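Slide 1. Old office equipment and what it costs to keep

Start with the storage room at Sorkley. When they moved out of the Tikonville building in May they had 38 desktops on the shelves, plus printers and a box of desk phones. Most had been off for years. They were paying rent on that room every month.

Ask for hands: who has a closet like this at work? Wait for it.
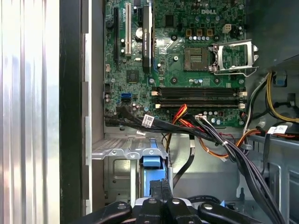 The usual excuse is spare parts. At Sorkley they went through the repair log and found 2 parts taken from the shelf in the last three years. Pause here and let people do the math on the rent.

Slide 2. The list

Before anything leaves the building, write it down. Asset tag, serial number, who used it last, whether there is a drive inside. A spreadsheet is fine. Skip the part about barcode scanners if running late.

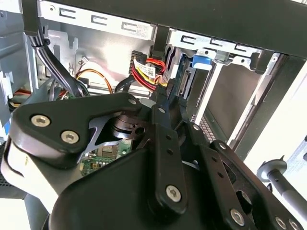
Vigfúsdóttir

Slide 3. Drives first

Drives come out and get their own line on the list. Erase or destroy, and keep the certificate with the tax papers. Mention that copiers have drives too. People forget the copier. Leased copiers need a call to the leasing company before anyone opens them.

Slide 4. Sell, donate, recycle

Resale value drops fast. Sorkley got $25 apiece for the newest machines and nothing for the rest. Donations are slower than people think, so call first and ask what the place can use. Groltitz takes mixed pallets of up to 300 pounds but wants the monitors packed separately.

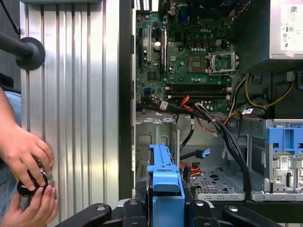 Wouldn't it be simpler to lease everything and let it go back at the end, one listener asked the last time I gave this. For some offices, yes. Read the return terms. Missing power cords get billed, and so does late return. You still need the list from slide 2.

Slide 5. Who decides

Pick one person and put a date on it. Sorkley had three departments that each thought the room belonged to another one. Accounting has to sign off on anything still on the books. 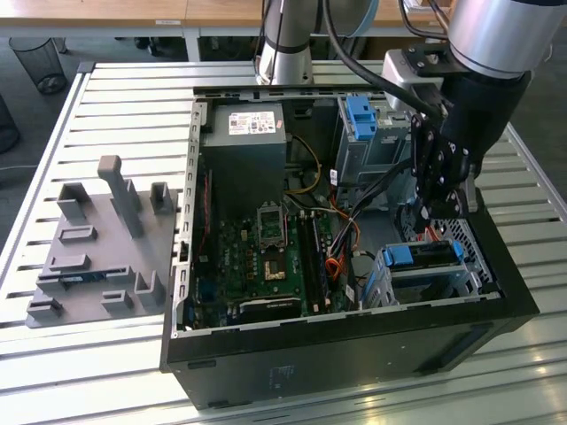
Slide 6. Questions and handout

Handout is the blank list and the calling script for donations. Leave ten minutes. If no one asks about batteries, bring it up: UPS units and laptop batteries go in a separate box with the terminals taped.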